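Foltanceのグリッパーキット、手首カメラでの紙コップ把持が安定しない

投稿者:gemon_user
カテゴリ:協働ロボット・エンドエフェクタ

Foltanceの二指グリッパーキット(手首カメラ付き)を評価中です。対象は無地の白い紙コップ、作業台の天板も白です。付属の検出ソフトGemonを初期設定のまま使うと、コップの中心が影の側にずれて出ます。200回の試行で失敗は30回、ほとんどが片方の指が先に縁に当たるパターンでした。把持力は8Nに設定しています。

接近時、カメラはほぼ真上からコップの口を見ています。
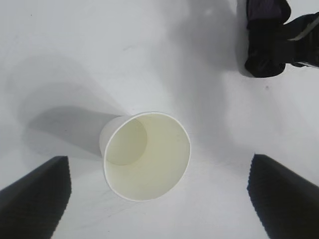

露出を下げると影がさらに濃くなり、上げると縁と天板の境目が消えます。照明を追加すべきか、Gemon側の設定で対処できるのか、経験のある方の意見をお願いします。返品期限が7月なので、それまでに採否を決めたいです。

Bettencourt
初期設定の輪郭抽出は、影を対象物の一部として拾うことがあります。白地に白の対象なら、次の順で確認してください。
1 自動露出を切り、接近開始から把持まで固定する。
2 検出モードを「輪郭」から「楕円」に変更する。コップの口だけを当てはめに使うので、影の影響が減ります。
3 斜めから見ると口の中心と底の中心は画像上で一致しません。把持点は口の楕円から求め、把持高さの分だけ補正する。底の円を拾っている場合、ずれの向きは一定になります。
4 拡散板付きの照明を影と反対側に置く。直射の光源を足すと影が二方向に増えるだけです。
把持力も見直しが必要です。空の紙コップに8Nは強く、縁から離れた位置では側面がへこみます。うちでは3Nで運用しています。

fendby88
天板に黒いマットを敷けば終わり。うちはそれで直った。

Fendby保守担当
マットは有効ですが、厚みの分だけZ方向のオフセットを再設定しないと指先が当たります。補足として、手先のキャリブレーションも疑ってください。当方の同型機では、指の交換後に再校正を省いたところ、片側の指だけが先に接触する症状が出ました。校正板を200mmの距離に置き、姿勢を変えて撮り直せば確認できます。ずれが影の向きに依存するか、手首を180度回して比べると切り分けが早いです。手首と一緒に回るなら校正、台に対して同じ向きのままなら影が原因と見てよいと思います。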